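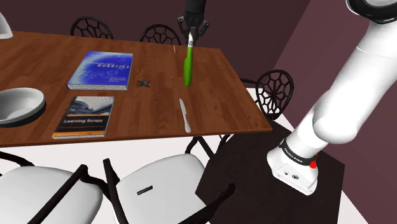 Threads » Osvaldo Brandão » Moving house, badly

Moved out of the Jansen Street apartment in March. I'd like to talk about the dining table, as my friends have asked me to stop.

The listing for the new place said "spacious dining nook." I have since measured the nook. The nook is a hallway with ambitions.

First quote, from a moving company called Vondby: $1,787. That covered the table, the chairs and what the man on the phone called "stair risk." I asked who was taking the stair risk. I was.

Second quote: $2,260. They wanted to send a guy ahead to look at the banister. I asked if the guy was included. He was extra.

I went with Vondby. They gave me an arrival window of 7 to 7. I asked if that was a typo and the dispatcher said, very kindly, "No, hon."

Packing tip: label your boxes. I labeled 22 of mine KITCHEN. One had forks in it. The rest were a lie I told myself at one in the morning.

My sister packed the bathroom. She wrapped each half-used shampoo in a bath towel, like something from a tomb. The wine glasses she put in a grocery bag with the iron.

The new building is in Flilletthorpe, which my mother still can't spell and has started calling "out there." "How is it out there?" It's eleven minutes from her house.

Table update, for those who hung on. It went up the stairs fine and then wouldn't go through my door. The movers tried it flat, on its side, and at an angle I can only call spiritual.

One of them asked if the legs came off. I said no with total confidence. The legs come off.

There was an Allen wrench for this. It was in a box marked KITCHEN.

So the table spent its first night in the hall outside 4B. My neighbor put her mail on it. In the morning there was also a plant. I think it was becoming a lobby.

I did meet everyone on the floor that way. Two of them offered me money for it. One wanted to know if it came with chairs.

It's in now. If you want to sit on the window side you have to be seated before everyone else, like at a wedding, and you can't leave until dessert.

I ordered a smaller one from Stadska, in a weak moment. The delivery date is 12/05/2018 and the confirmation email says "get ready to gather!" I can gather three people, if one of them stands.

Anyway, does anybody need a large dining table? You'd have to come get it. Bring your own Allen wrench. I've lost mine again.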